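Home About Essays Back issues Write for us Contact

About Plerkeck

Plerkeck is a small website about political history. Mostly parliaments, hearings, scandals, votes of no confidence, the odd treaty. We put up new essays when they're ready, which is not as often as we'd like.

Started by Harpreet Simard and Laurier Lévesque, who met in a reading room and argued about the Suez debates until closing. Still arguing. The first essay was Laurier's, on how whips kept their lists in the 1950s, and it got far more post than either of them expected. Some of it quite rude.

What we publish

Long pieces, short pieces, book notes. We like the dull end of politics – standing orders, minutes, who sat next to who on the select committee. If you want battles there are plenty of other sites. We do try to say where things come from, so expect footnotes. Keegan McIntyre checks them all and sends about half back.

No party line. Our writers vote all sorts of ways and it shows in the comments, which Keegan also looks after (be kind to him).
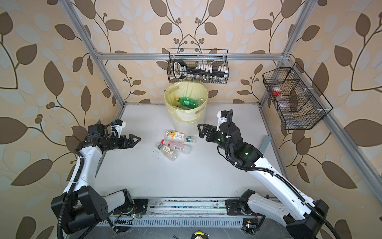 Who we are

Harpreet Simard – editor. Cold War, Commonwealth, anything with a leaked memo in it.

Laurier Lévesque – co-editor. Canadian and British parliaments. Writes the Velel column, named after his grandmother's village, on small-state diplomacy.

Keegan McIntyre – footnotes, comments, corrections.

Nuno Baptista – Portugal and Spain, the 1970s mainly. Is halfway through a long series on the Moura papers, part 5 out in December.

Kendra Lavoie – the website, the newsletter, and reviews when she gets teh time.

Writing for us

Send a pitch first, not the full essay please. A paragraph will do. Anything over 1000 words gets read by 2 of us, so allow a bit longer for a reply. Students welcome. We pay a small fee, same for everybody, and you keep your copyright.

Got something wrong? Tell us. Corrections go at the top of the piece with the month they were made, and we dont quietly change things.

Money

Reader donations, plus a yearly grant from the Ovell fund which covers hosting and fees. No adverts. Ovell has no say in what we run and hasn't asked for one.

Post and emails to the address on the Contact page. Harpreet answers most of them, usually late at night.

Recent essays

The minister who resigned by telegram
Moura papers, part 4: the missing minutes
Why the 20 rebels went home early
Book notes: three lives of a Speaker
Velel column: a consul with no country

Get the Plerkeck newsletter. One email a month, unsubscribe whenever you like.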